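Tabletop Demonstration Collection – Progress Report, Second Period

Project: Junent
Site: Resosberg
Reporting month: February

1. Status

Collection for the desk-tidying task family is on plan. The set now holds 2649 demonstrations, of which 1654 have passed review and been released to the training group. The remainder is either waiting for review or marked for repair of the language labels. No change to budget is requested.

2. Workspace and placement

Object placement in the first period was left to the operator, and the resulting starts clustered near the middle of the table. Policies trained on that data reached well in the center and poorly elsewhere. From this period on, the table is divided with blue tape and each episode starts from a placement sheet that names a cell and an orientation for the object to be moved. Large items such as the laptop are allowed to lie across tape lines.

Tape was chosen over printed mats so that the layout can be changed between blocks. Cells are treated as approximate. Edges wear and strips get replaced slightly off their old position, and the sheet therefore refers to cells only, never to distances. Wrist views are checked at the start of a block to confirm that the target object is visible before the approach begins. 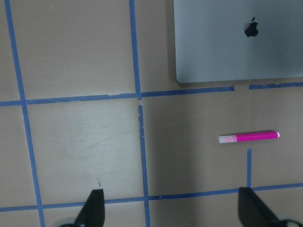 3. Collection procedure

Episodes are recorded by teleoperation of both arms. Each block covers one object and one instruction, with 70 episodes per block. The operator reads the placement sheet, sets the object, returns both arms to the ready pose and starts the recording. Failed grasps are kept if the operator recovers within the same episode and are tagged as recoveries – the training group asked for these in January.

Surrounding items are varied between blocks, and the lamp, laptop and mouse serve as both targets and clutter. Head and wrist streams are written together by the Gulteo recorder. Dropped wrist footage was the main cause of rejection in the first period. The recorder now stops the episode when a stream is lost, and the operator repeats it from the same sheet entry.

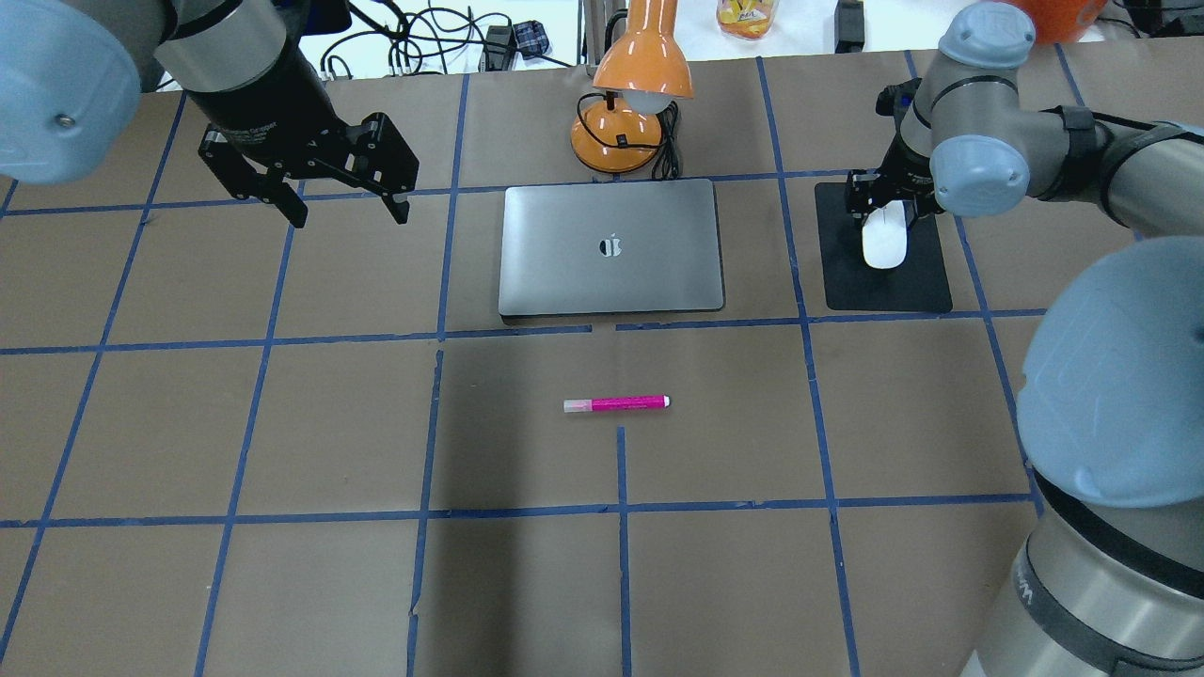

Figure 2. Head view of the taped workspace, with the marker in the cell below the laptop and the right gripper at the mouse.

4. Open issues

Review is slower than recording. Labels are still checked by hand in the Maeng tool, and instructions that name a side ("left of the laptop") are often written from the wrong viewpoint. A fixed convention, robot's left and right, has been added to the guide. Older labels are being corrected in order of block number.

Coverage of the outer cells remains thin for two-arm episodes. 4 additional blocks are scheduled, all with starts in the outer cells.

5. Next period

– Complete the outer-cell blocks
– Clear the review backlog for single-arm episodes
– Hold out one tape layout for evaluation and exclude it from all training releases
– Deliver the revised labeling guide with the next release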